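Print this message | E-mail this message
Last updated: June

From: Toivo Lehtinen
To: bench-automation list
Re: Naline finger kit, worth it?

Sointu Jääskeläinen wrote:
> Has anyone on the list tried the Naline finger kit from Bilo?
> We have two arms at Uder that do nothing but hand over parts,
> and I'd love to get them working with small hand tools. The
> page says 16 grip presets and I can't tell if that's a lot or
> just a number. Does it cope with thin stuff?

Hi Sointu,

Yes, and I'm having a great time with it! We put a set on both arms at Suominen and I've been pulling tools out of a roll with it ever since. Thin stuff was my worry too (our old fingers were hopeless with anything narrower than a marker pen), so I went straight for the tweezers, the ESD-14 pair.

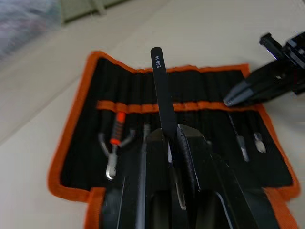 Do you need a new controller to run the kit?
The one you have is fine if it takes plug-in modules, and the presets load from a memory stick.

I use maybe three of the presets, to answer your other point. The narrow pinch is the star. The wide ones I haven't touched. You can edit them and save your own, and I'd do that early on, before you get used to the factory speeds, which are very timid.

Gripes: the manual runs to 264 pages and the index is awful. Page 16 has the force table, so put a sticky note on it. The finger screws are tiny and you get no spares. And the calibration routine wants the arm parked in one exact pose, which took me most of an afternoon to figure out.

I paid 500 for the set, without shipping. At that price I'd buy it again, and I may well do so for the third arm.

Happy to send you my preset file if you want it. Which arms are you running?

Toivo

3 replies | 11 shares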